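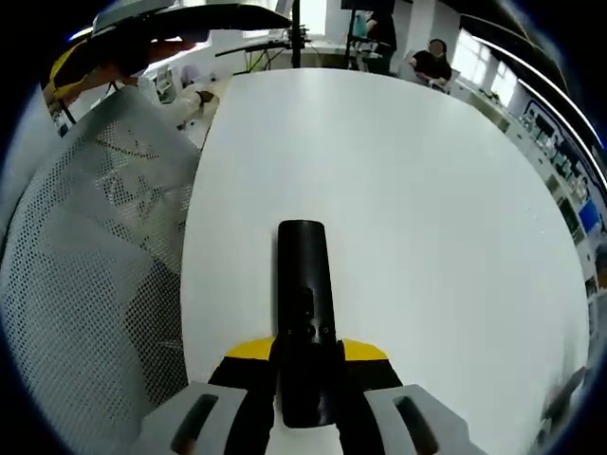
## Clestham votes to keep its worst parking lot

CLESTHAM — After 3 months of argument, the town council has decided that the Plevulier Street parking lot will stay a parking lot, potholes included.

The lot has 31 spaces, a drain that works in dry weather, and an exit that meets the entrance at an angle local drivers describe in words this paper doesn't print. A plan to turn it into a small park drew a petition with 3000 signatures against, a strong showing for a place most of the signers say they avoid.

"I hate that lot," said Siobhán Tierney, who runs the shoe repair shop opposite and collected a good share of the names. "But it's where I park."

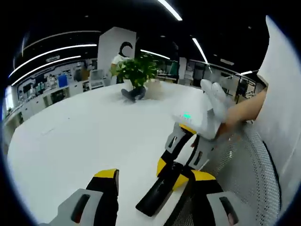

The council's own study found that drivers would have had to walk an extra block from the Clastau Road garage, where there is nearly always room. Opponents called the walk unreasonable. Several of them made the point after walking to the meeting, the Plevulier lot being full that evening.

Council member Kristaps Lill, who proposed the park, took the loss calmly. He had already picked out the benches, he said, and would now like to know whether anyone needs benches. 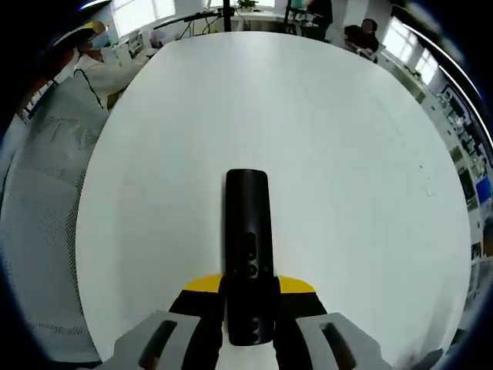
**Will the potholes be fixed?**

The council set aside money for patching in March, then spent it on the parking study. Lill expects the matter to come up again in the next budget.

Parking fees go up by 30 cents an hour starting next month. Imke Rathjen, the town clerk, said the new meters take coins and cards, though so far only one of them does both.

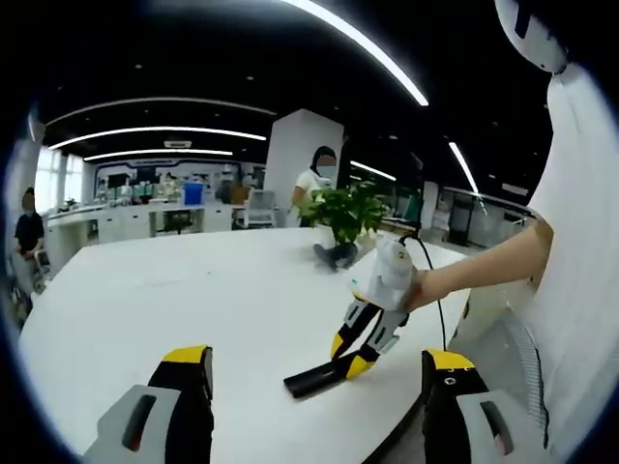
**What happens to the food truck at the north end?**

Zoubi, which sells flatbreads there at lunch, keeps its permit and its two spaces. Owner Illia Levchenko had offered to move to the park if there was one. He signed the petition anyway, he said, to get out of the line at Tierney's counter.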